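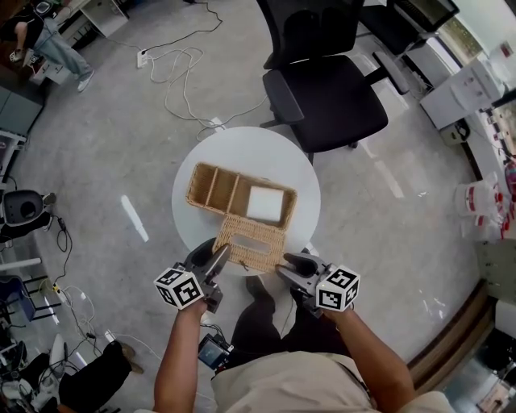
Re: Two nights in Midtbø, worth it in November?

Hi all,

Somebody wrote:
> We're thinking of adding Midtbø to our trip, coming over
> from Vomen by bus. Is there enough to do for two nights
> that late in the year? We like walking but we're not climbers.

Yes, go! We did three nights there last November and I'd have stayed a week if the bus pass had let us. The village is tiny (86 people, according to the board by the church) and most of the cafes are shut by then, but the bakery opens at 7 and the soup at the boat landing was the best thing I ate all month.

For walking, take the lake path toward Holon. It's nearly flat and you can turn back whenever you like. The ridge trail tops out at 2,736 feet and was icy past the second gate, so we skipped the last part — no regrets, the view from the gate is plenty.

Two things about the bus. The 891 from Vomen only runs twice a day once the summer schedule ends, and the afternoon one leaves from the stop behind the station, which we found out by missing it. Bring cash too, the driver couldn't break a 50.

We stayed at Barngate, up the hill past the school. Plain rooms, very good heating, huge breakfast. Ask for the lake side.

Does anyone know if the ferry to Holon still takes bikes? We're hoping to go back in spring.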